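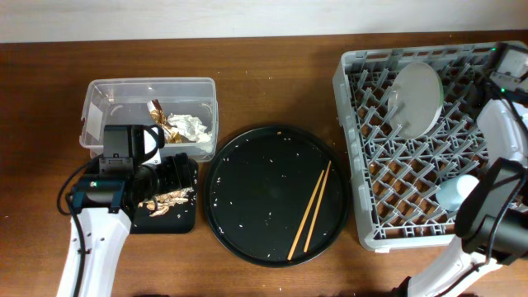
About Uter

Uter helps canteens, care homes and school kitchens plan and buy robots for clearing and washing up. We do not make robots and we take no commission from the people who do. Clients pay us a fixed fee, agreed before we start.

Kuo-hua Yau and Ebony McPhee set up the firm after working together on the kitchen refit at Skadotdale, a residential college with over 200 covers at lunch. The college had set aside money for the arms and left out everything else: the bench, the spare fingers, staff training, and the racks that had to be changed to suit. The second half of the budget had to be found in October, halfway through the year. Most of our work now is making sure those lines are in the plan from the beginning.

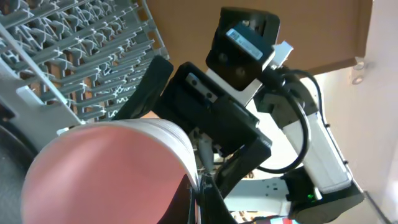
Plates are usually the first item we cost. A gripper that manages a thick rim may struggle with a thin one, and replacing a kitchen's crockery is sometimes cheaper than paying for a different gripper. We ask clients to send us what they use every day, including the odd pieces, and we try it on our own bench in Pundby before anyone signs an order.

How we work

A planning job takes 7 weeks. We spend the first part in your kitchen, at service and after it. Chak-lun Chung then draws up the task list and Kvido Hrubý prices it. You get 3 budgets: one for a trial, one for a single station and one for the full room. Each covers purchase, fitting, power, spares, servicing and staff time over the life of the equipment. Where a task is better left to people, we leave it out of the budget and tell you so. 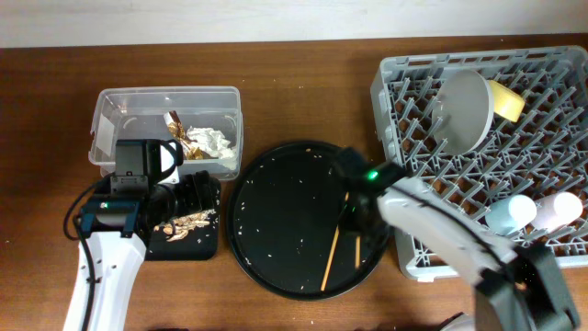

Clearing and racking on a two-arm bench, with chopsticks and crumbs still on the round plate.

Scraps and small items need their own line. Chopsticks, paper napkins and foil all have to go somewhere before a plate reaches the rack, and each one adds time. Suppliers often quote for clean crockery only. We ask them to quote for a table as diners leave it.
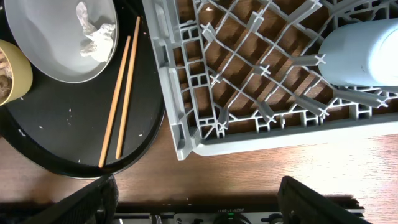 Racks are another cost that gets missed. Spacing, height and the distance from the tray all affect how far an arm has to reach, so we settle the rack before we settle the arm.

Who we work with

Our longest-running client is Amini, a catering group with 2 sites, where we review the equipment plan every year. Chun-yin Tsao looks after these yearly reviews and is the person to contact if you already own equipment and want a second opinion on replacing it.

For new projects, please write to Ebony McPhee with your number of covers, a floor plan if you have one, and the date your budget closes.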